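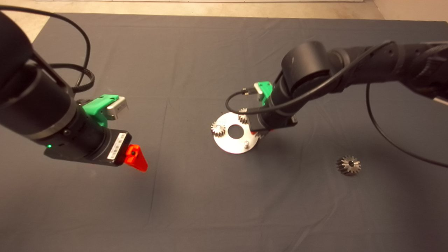 *The gear plate on the bench at Mullora, with both arms over the cloth.*

**Mullora opens its gripper comparison to outside teams**

I've been bugging everyone at Mullora to let me write this one, so thank you for reading! Starting in April, we're opening our gripper comparison bench to other shops that want to try fingers, wrist cameras and controllers on the same job, under the same rules.

The job is small metal gears and a round plate with a hole in the middle. Gears go on upright pegs. It sounds like a toy for a patient toddler, and then you watch a fingertip miss a peg by a hair and you start caring a lot about fingertip shape (I now have opinions about fingertip shape).

We've logged 3919 placement attempts so far, using 29 finger designs and two controllers, the Drorken and our own Avram. Every attempt gets the same cloth, the same plate and the same starting pose, and we keep the bad runs in the log along with the good ones. 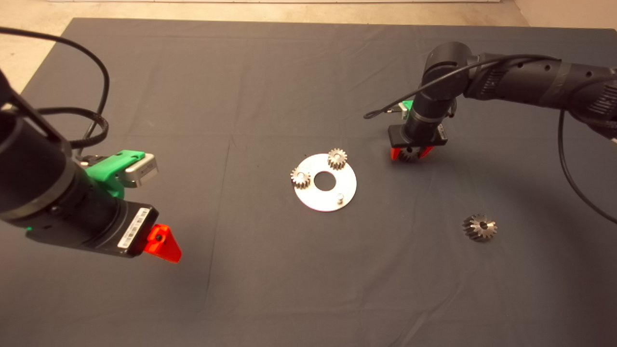

Flelero, our first outside partner, told us that the finger swaps were the easy part and that matching the two controllers' closing speeds ate most of their first week. They'd like to see a published speed setting for each finger before anyone else signs up, and they've asked for it twice! We're adding it to the starter sheet.

The red tapered fingers are what I'd hand to a newcomer. They get down between gears without much fuss, and they're quick to print again when one chips. The Drorken closes more gently on them, while the Avram recovers faster after a bad approach — I go back and forth on which I'd take home.
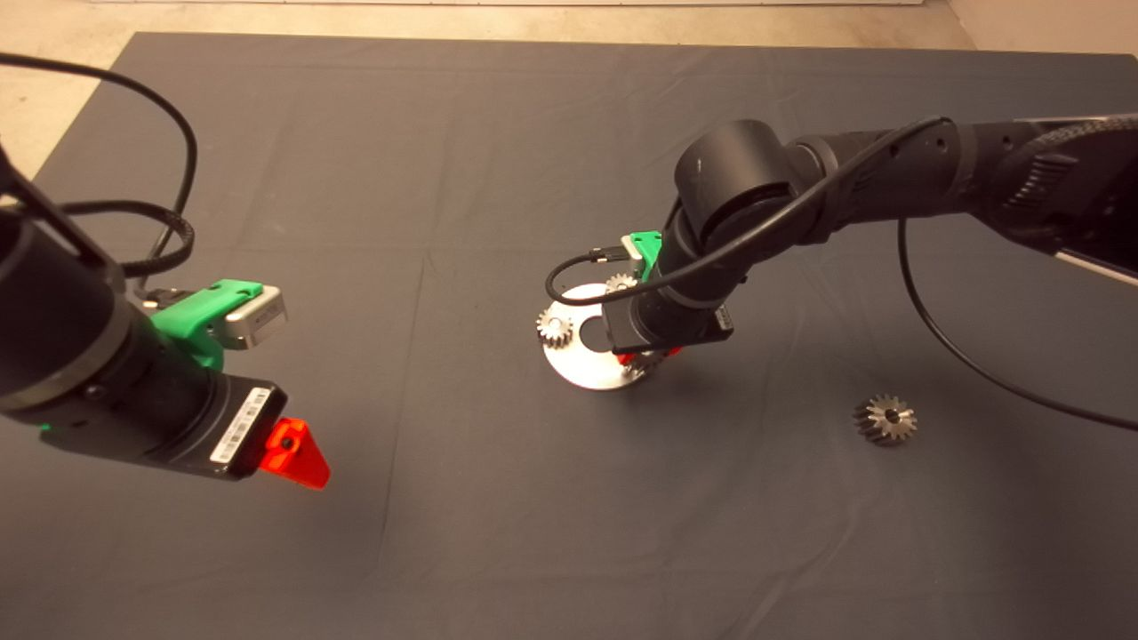

Camera mounts are the next thing on our list. We've been printing ours in green so they're easy to spot in the parts bin, and teams are welcome to bring their own or borrow our files. We're also working through grip pads, from smooth to very gritty, and the gritty ones are winning over people who started out skeptical (me included).

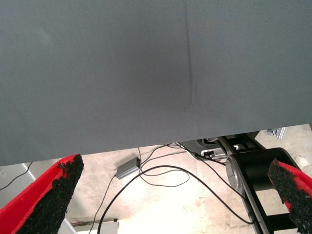

*Red fingers with black, rough-surfaced grip pads, seen from the wrist camera.*

Bench time is booked in half-day blocks, mornings starting at 9 a.m. Teams bring their fingers and a laptop, and we supply the arms, gears and coffee. To ask for a slot, write to the Mullora bench desk and tell us which controller you want to start on.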